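A bola vermelha

A sala ficava no fim do corredor, depois da curva da parede, e Aicha Samir tinha até às 22 horas para a deixar arrumada. Às 8 da manhã entrava outra turma.

Pousou o casaco no parapeito e começou pelas mesas. Eram de fechar, com um trinco que prendia os dedos a quem não tivesse cuidado. Lahcen Gaber levou-as duas a duas para a arrecadação e voltou de lá com pó nas mangas.

– Falta o chão – disse ele.

– Falta sempre o chão.

As crianças tinham passado ali a tarde inteira. Havia lápis debaixo do aquecedor e um sapato pequeno, sem par, que Aicha pôs em cima do armário para que alguém o viesse reclamar. O quadro continuava encostado, com uns riscos pretos que já não saíam com o pano seco. Ela experimentou com um pouco de água e depois deixou-o estar.

O pior eram as bolas. O professor Balogh usava-as para ensinar a contar e no fim da aula nunca as juntava. Ernő Balogh tinha chegado de Salem havia quase 30 anos e trazia-as de lá, dizia, num saco de pano que entretanto se rompera. Agora guardavam-nas onde calhava. Aicha conhecia-as pelas cores e pelo barulho que faziam ao cair.

– A vermelha outra vez – disse Lahcen da porta. – Ao pé da caixa.
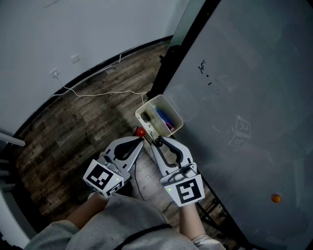 A bola vermelha no chão, perto da caixa branca.

Não era difícil de apanhar. Mas Aicha ficou um momento a olhar para ela, porque a filha tinha tido uma igual na casa de Mosasthorpe e a perdera na mudança. Procuraram-na em todos os caixotes. A menina tinha 6 anos e chorou até à noite, e no dia seguinte não voltou a falar do assunto. Hoje trabalhava na Galent, telefonava ao domingo quando podia e de certeza não se lembrava de bola nenhuma.

– Estás a ouvir? – perguntou Lahcen. – A Young-sook quer saber se fechamos nós ou se fecha ela.

– Fechamos nós.

Ouviu-o repetir a resposta no corredor e ouviu Young-sook Noh agradecer e descer as escadas, devagar, por causa do joelho. A porta da rua bateu.

Aicha enrolou o fio branco que atravessava o chão e encostou-o ao rodapé, para que não tropeçassem nele de manhã. Varreu do fundo para a entrada. Debaixo do último banco apareceu uma borracha partida ao meio, que foi para o lixo, e uma moeda, que foi para o frasco da secretária.

Quando acabou, o professor Balogh estava à porta, já de chapéu.

– Esqueci-me dos óculos – disse ele.

– Estão na gaveta. E as bolas ficaram no chão.

– Pois ficaram.

Pôs os óculos e olhou em volta. Depois tirou o chapéu, dobrou-se com algum custo e estendeu-lhe a bola vermelha.

– Leve esta, se quiser. Para contar chegam as outras.

Aicha limpou-a à bata e meteu-a no bolso do casaco. Lahcen apagou as luzes do corredor e os três desceram juntos.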